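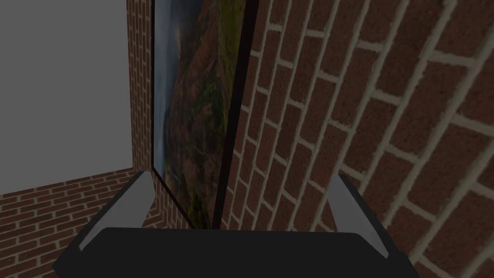 *Fig. 1. Gripper view, fingers open, framed landscape against brick.*
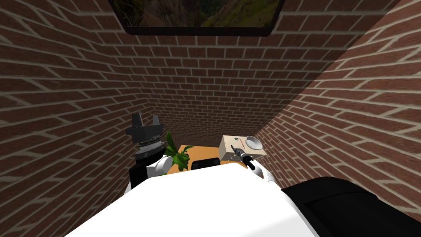
**Department of Automation Studies, Joltau Technical College**

## Handout 4: Reviewing the Trostar kit

The Trostar simulation kit, offered by Prarham, is licensed for 900 hours per class. Students will assess the brick alcove set, in which a two-armed robot works near a table with a potted plant.

- Note how clearly the tool in the right gripper can be told from the wall.
- Compare both views for reach.
- Read page 358 of the Csonka manual before the lab.

Reviews run to four pages and are due in February.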